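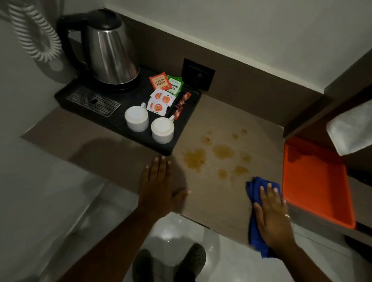

Kelly Fothergill wrote in to say that a hospitality tray should never hold more than the kettle can serve in one boil, and that everything else on it is clutter. I have been thinking about that since the last post and I partly agree.

The tray is a fixed area. A kettle on its base takes the back corner, and the handle needs clearance on one side so that a guest can lift it without knocking anything over. What remains has to hold cups, tea, the small sachets and, on this type, a perforated steel drip grate. The grate is the part people query. It occupies the front left, directly before the kettle, and that is ground which could otherwise take a third cup. I would keep it. A cup filled over a grate leaves its drips underneath, whereas a cup filled on a flat tray leaves a ring that then gets carried to the bedside table.

Two cups is the correct number for a double room. They are stored upside down, rims on the tray. Sudheer Shetty objects to this on the grounds that the rim is the part you drink from and the tray is the part that gets wiped with whatever cloth is to hand. He stores his upright with a paper cover. I find the covers come off in the first draught, so mine stay inverted and the tray gets washed properly between guests.

Tea selection needs less thought than it gets. One black and one green will do. Assam is a sensible black for hotel use because it stands up to milk powder and to being left in the cup too long. Stand the tea sachets at the back, where the printing can be read, and let the small packets lie flat in front. Stick sachets roll, so they go at the side.

On capacity, my test kettle at home is a Stiseck. A cup from the set I use takes 235 ml to a drinkable level, so two cups come to 470 ml. Green tea wants water at 80 degrees, and a kettle without a temperature setting will not give you that. Boil it, lift the lid and wait.

Position matters as well. The socket should be beside the tray at counter level, with the flex kept short. At Dridemlow the only free socket was behind the wardrobe and the kettle lived on the floor for 3 nights.

Kelly also asked about the Zandberg tray with the raised lip. I have one on order and will measure it in November.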